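Leek and Barley Soup for a Dull Week

Jan 13, 2020

It has rained in Skosodstead since we took the tree down, and I have gone back to making soup. This one is leek and pearl barley with a bit of smoked bacon. I first had something like it at a café in Geltbridge that has since shut, and it took me a few goes to get mine thick enough.

You want three big leeks, two carrots, a stick of celery, four rashers of smoked bacon, 150g of pearl barley and a litre and a half of chicken stock. Wash the leeks properly. Slice them down the middle and hold them under the tap, or you will be eating grit.

Cut the bacon small and fry it in a heavy pan with no oil until the fat runs. Add a knob of butter, then the vegetables, all chopped to the same size. Put the lid on, keep the heat low and leave them for 12 minutes. They should be soft but still green. Browned leeks go bitter and I have thrown out a batch for that.

Tip in the barley, stir it round, then pour on the stock with a bay leaf. Simmer with the lid half on until the barley is tender. My last packet took 40 minutes and the one before was nearer an hour, so taste it. Don't salt it until the end.

I used to blend half. Now I take out two ladlefuls, mash them with a fork and put them back, and there is less to wash up.
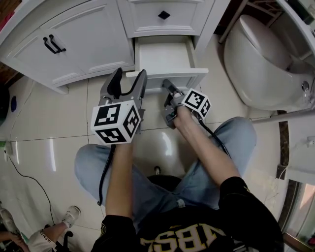

It keeps in the fridge for 2 days and sets almost solid, so let it down with water when you warm it up. I have frozen it too, but the carrots go a bit woolly.

We had it with rye bread from Ruotsalainen, the bakery by the station, which has put its small loaf up by 17p. Still worth it. A sharp cheese on the side is good, and so is a spoon of mustard stirred in at the table.

Next on the list is a parsnip cake, if the oven behaves. The door seal has gone again and the new one is on order.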